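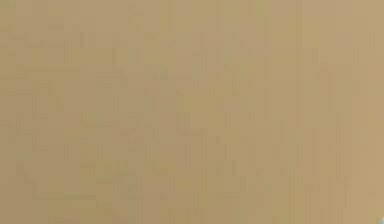

Notebook, Damcombe shop, February, 8:40 a.m.

Glue line trials again. Wyn came back from the Hiltow open day convinced that we should drop the two-part resin and go over to the Cliven one-part for all the drawer boxes. His case is that it sets faster, cleans up with water and costs less by the tub. I've heard the first of those about every glue we have ever bought, so I want numbers of our own before anybody orders anything.

What Hiltow showed him was a joint being broken over a bench edge, with the wood tearing before the glue did. I don't put much weight on that. Pick a soft enough piece of wood and flour paste will pass. They also chose the boards, cut the boards and did the breaking.

Set up as follows. Maple offcuts from the Pană order, all from the same stack, planed the same afternoon and glued within the hour. Lap joints, same overlap on each, same clamps. Three lots: our usual resin, the Cliven straight from the tub, and the Cliven with the surfaces wiped down with a damp rag first, as the leaflet says to do with hard maple. Zamfira cut the pieces and marked them on the end grain with a code only she has. I asked her not to tell me which was which until the pulls were finished. She thinks this is overdoing it. Maybe so, but I know which glue I want to win and I'd rather not be trusted.

11:15

Clamps off the first lot. Squeeze-out on the Cliven does clean up nicely, I'll give Wyn that. A wet brush and it's gone, where the resin has to be scraped. On the other hand I found a cloudy patch near the shoulder of one joint after wiping, and that would show under a clear finish. Wyn says I used too much water. Could be. If it depends on who is holding the brush then it's still a problem, we have four different people gluing up in a week.

Clamp time on the leaflet is "as little as 20 minutes." As little as is doing a lot of work there. I opened one early to see and the joint slid under hand pressure. Left the rest for an hour and they held. Compared with the resin that is still quicker, but the saving is smaller than what we were told, and we only ever have enough clamps for one round before lunch anyway. The boxes wait for the clamps and then they wait for Laurențiu to have the sander free. I don't see where the faster glue gets us a single extra box out the door.

(Laurențiu, reading over my shoulder, says the sander would be free more if people booked it. Noted.)

2:30 p.m.

Pull tests on the old lever rig. First one thrown out, the jaw slipped and chewed the end off the sample. Put emery cloth in the jaws and had no more trouble.

Highest reading of the day was 3,438 on the dial. I'm writing it down as it stood and I don't believe the last two digits. That gauge hasn't been checked against anything since it came from the old building, and it sticks a little on the way up. For comparing one joint with the next on the same afternoon it's fine. For quoting to a customer it is not, and I'd ask that nobody puts it in an email to Pană.

Anca read the dial and I worked the lever, then we swapped halfway. Her readings and mine agreed on the repeats apart from one, which we have both put down to me leaning on the bench.

Zamfira gave us the code at the end. Resin on top, Cliven wiped next, Cliven dry last. But the spread inside each lot is nearly as wide as the gap between them, and I would not bet my lunch on the order of the first two coming out the same way again. The dry lot was clearly weaker, with two joints letting go cleanly along the glue and hardly a fiber torn. So the wiping matters, at least on this maple and in this weather. The shop was cold first thing and I didn't write down the temperature. Should have.

Things this does not tell us:

Creep. A drawer box sits loaded for years and a lever test takes a few seconds. Lăcrămioara has two shelves in the back store with a weight hung off each since the fall, both resin. I've asked her to add a pair in Cliven and leave them alone. No moving the weights to get at the paint.

Damp. Half the Pană units are going into a laundry room. Wyn says the tub is rated for it. The tub says "water resistant," and I have seen raincoats that said that.

Cost. Wyn's figure is per tub. Ours should be per box, with the waste counted. We throw out mixed resin at the end of nearly every session, so he may turn out to be right on this one, and I'd be glad to see it worked out properly. He has offered to do it.

Shelf life. The supplier wants us to take 300 up front to get the price he quoted, which is more than we have room for, and I can't find a use-by date on the one we have. Asked for it by phone. Was told it "keeps very well."

4:50

Talked it through with Wyn over tea. He still thinks I'm being stubborn. We agreed to use the Cliven on the inside dividers only, wiped first, and to keep the resin for the corners until the hung shelves have had some months on them. Order stays at one tub.

To do: gauge checked, ask Anca where the last certificate went. Thermometer on the wall by the clamp rack. Repeat the whole thing in oak with double the samples, Zamfira to code them again. Write the temperature down this time.

Broken samples are in the blue crate under the rig. Please don't burn them yet, I want to look at the failed faces again in daylight.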